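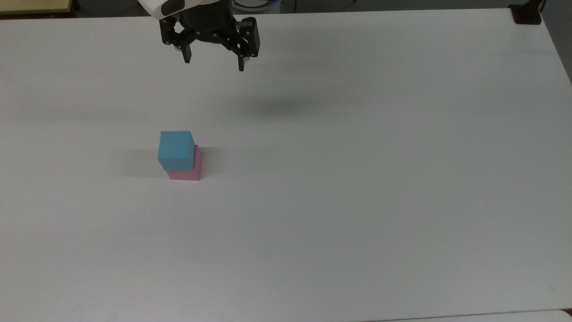 December 2021

Finished Stondano last night! I know I said I'd ration it, one chapter an evening with a cup of tea like a sensible person, and then I got to the flooded archive and that was the end of that. Thirty-four hours on the clock when the credits rolled, and I sat through every name in them because the music was so lovely (the hurdy-gurdy tune from the ferry comes back, slowed right down, and I may have had a little cry).

I want to get it all written down while it's fresh. What I love is that it's a game about a town and you're hardly ever told anything about the town. You're the new toll clerk at Tullport, you've got your ledger and your stamp, and people come up to your window wanting to cross. That's it for the first two hours. But they all talk, and they all talk about each other, and slowly you start to notice that the baker's version of the fire doesn't fit with the ferryman's. I started keeping notes on the back of an old gas bill. By chapter four I'd moved on to a proper notebook.

The Oton chapters are where it really gets going. You leave the window at last and go up the valley on foot, and the whole look of it changes, all those washed-out blues and scratchy pen lines, like somebody's sketchbook left out in the rain. I kept stopping to look at things. There's a hillside with 20 little shrines on it, and each one has its own verse if you bother to walk right up. I bothered! The one with the goose made me laugh out loud on my own in the kitchen at midnight.

And Thambiah! What a character. I was sure he was going to be the villain, he's got the coat for it and he's always eating somebody else's dinner. Then there's the scene in the boathouse where he asks you to read him the letter, and you realise he can't read, and every single odd thing he's done since chapter one falls into place. I put the controller down and just stared at the wall for a bit. I went back to an old save afterwards to check, and it's all there, he always hands papers to someone else. Even in the opening scene he's holding the timetable upside down and I'd put it down to a bit of sloppy drawing.

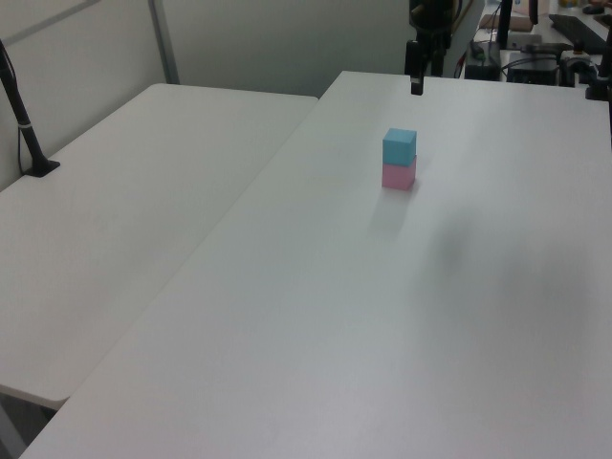

Small grumbles, to be fair to my future self when she comes to play it again. The map is dreadful. The fishing is fine once and then they make you do it four more times. And I lost most of an evening to the lock puzzle in the mill, which I got in the end by pure stubbornness, trying every wheel in turn. I still don't understand why the answer was the answer.

Rang Telma Leiva this morning to tell her to start it straight away, and of course she's already on her second go. She took the other road at the end of chapter six and never met the goose verse or the sisters, and she had a whole wedding that I didn't get! We talked for far too long and my toast went cold. She says there's a letter hidden behind the clock in the toll house which you can only read if you've been rude to the mayor, and I was so polite to the mayor. I'll have to start again just for that.

I've had a look at who made it and it's a tiny team, which makes me like it even more. The art book is £35 and I'm trying to be good. They're only printing 2,000 of them though, so I may not be good for very long. The soundtrack I bought before breakfast.

Plan for tonight: new save, horrible to the mayor, north road at chapter six. Must also ring the dentist and get the big pan back from next door.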